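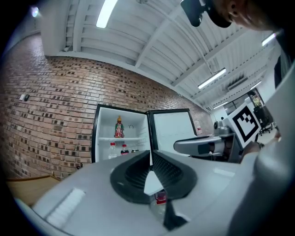
4.2 Living with the kit

Let me say up front that I like the Humitz kit, and that I came to it grumpy. Parvathi Varghese and I had spent most of the winter with a different handheld gripper (we described it in our February report), and I was not in the mood to learn another one. The Humitz comes as a pair of handheld grippers, a set of printed markers and a license for Luo, the software that turns recordings into gripper paths. We ran all of it under firmware 2, and everything in this section applies to that version only.

For the trial we picked a chore that everybody has at home: putting drinks and sauce bottles into a mini fridge and taking them out again. It sounds easy, and for a hand it is! For a two-finger gripper it's a bit of a squeeze. A wire shelf splits the inside into two levels, so there isn't much headroom, and a tall bottle has to be tipped a little on its way in. We liked that. A kit that only works on blocks in the middle of a table isn't much use to us.

We had 16 people do the recording, most of them with no lab background at all. Marion MacKinnon trained them at our Urkdale site, and she got the training down to one short talk and a few practice grabs. People picked it up fast. The complaint I heard most was about the trigger, which is stiff (my own thumb agreed by lunchtime), and after that came the weight of the housing. Alania, who sell the kit, offer a wrist strap as an extra – I think it should be in the box.

Figure 7. Fridge task with the Humitz kit. The door is open and drinks stand on the lower level, under the wire shelf.

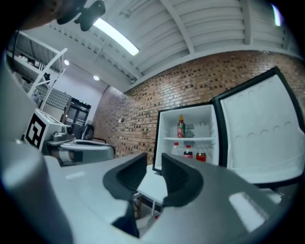 Now for the recordings themselves. We collected 3,094 of them, and Luo accepted 3,021. I had expected far worse, given how much time the fingers spend inside a white box with very little for tracking to hold on to. The rejected ones we went through by hand. Most had a fast swing of the wrist near the start, and the rest had a marker hidden behind somebody's arm for too long. Both are easy to coach people out of, and Marion added a line about each to her talk.

What I'm less happy with is how Luo tells you about a rejection. It doesn't, really. You get a red row in a table the next time you open the project, and by then the person who made the recording has gone home. Parvathi wrote to Alania to ask for a warning on the spot. Their answer, dated 8/17/24, said it was planned, with no release given. Until then we check the table at every break, which works but is a chore of its own. The effect of these checks on recording speed is covered in 4.3, along with battery life.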